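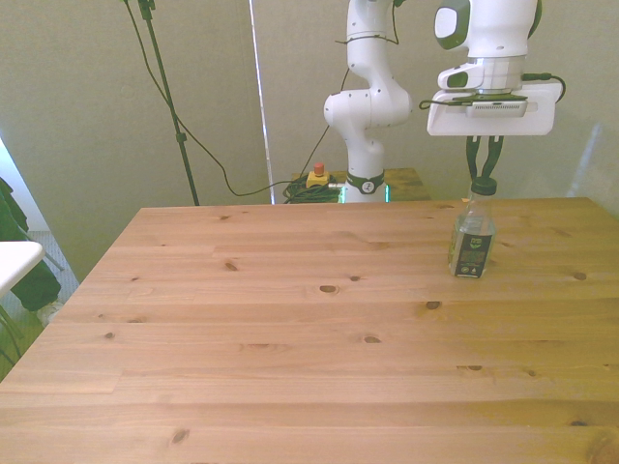

# House rules for a robot arm on a wooden bench

Notes from the Undodano workshop, revised 17/07/2018

We are a small workshop and we share one arm between several people. Some of us are good with wood, some with computers, and very few with both. These tips were first written on the back of a delivery note in May and they grew from there. Please read them before your first session, also if you have used an arm in another place.

## The stop button

- The red button must be in reach of your hand when you stand where you normally stand. Try it with your arm, do not only look.
- Press it once at the start of every session, with the arm moving slowly and nothing in the fingers. Release it, reset, and only then begin.
- Do not put cups, rags or papers on the box. A rag is the worst, it covers the button and you press into something soft.
- If you work in two, agree who has the button. The other person may press it too, of course, and will never be blamed for it.

## Cables

Cable is the thing which makes most of our small accidents. A cable on the arm needs enough slack for the longest reach and must not have so much that it catches on the corner of the table.

1. Move the arm by hand, or at the lowest speed, to the farthest position of your program.
2. Watch the loop at the wrist. It should open and close without pulling at the plug.
3. Fix the cable to the upper part of the arm with a strap. Do not use hard wire ties on the thin cables, they cut the skin of the cable after some months.
4. Spare length goes in a flat coil, away from the moving parts and away from the place where you walk.

For straps we buy the Britatard ones with the soft back. They open again and can be washed.

## Bottles and other things which can spill

Practising with a bottle is good, as it is tall and it tells you quickly when your movement is not smooth. But there are rules.

- Plastic only. No glass on the bench when the arm is powered.
- Water only. No oil, no thinner, no cleaning liquid, even with the cap closed.
- Screw the cap tight yourself, and do not trust the person before you.
- Grip near the cap, where the plastic is stiff. In the middle of a half-full bottle the wall gives way, and the fingers lose their hold or squeeze it flat.
- Bring the fingers down with the bottle standing on the wood. Close them, wait for a breath, and then lift.
- When you put it down, let the base touch the table before the fingers open. A drop of 2 mm is allowed, more is not.

Our practice bottle together with the water must not be heavier than 780 g. Weigh it on the kitchen scales by the sink.

## Speed

With a person beside the table the limit is 200 mm per second. This is our own rule and it is slower than the machine can do. If your program looks boring at this speed, it is correct.

Faster tests are for when everybody is behind the yellow tape. Say it loud before you start, also when you believe you are alone.

## The table

Pine is soft and it dents easily. We like it anyway because it is cheap to plane again.

- Wipe water at once, along the grain. Standing water goes into the joints between the planks and lifts the edges.
- Knots are harder than the wood around them and with time they stand a little higher. Pass your palm over the place before you teach a position there. A light bottle can rock on a proud knot.
- Rub down a raised knot with fine paper on a cork block. After that, one thin coat of Suksawat hard wax, and leave it overnight.
- Do not mark positions with a felt pen. Use paper tape, and take it off the same day.
- The arm stands on its own table and this must stay so. Do not screw the two tables together, and do not lean on the rear one.

Check the height of the bench when it has been moved. Ours is 79 cm from the floor, measured at the front edge. If it is different, find the foot that has turned and correct it before you run any saved program.

## Clothes and hair

Jackets and scarves hang away from the arm. Roll up long sleeves, tie back long hair, take off lanyards. Gloves are not allowed near the fingers.

## Before you leave

- Open the fingers and take out what they hold.
- Send the arm to its rest position and switch off at the wall.
- Empty the bottle and leave the cap off so it can dry.
- Write any fault in the Jivcombe notebook, even if it went away by itself.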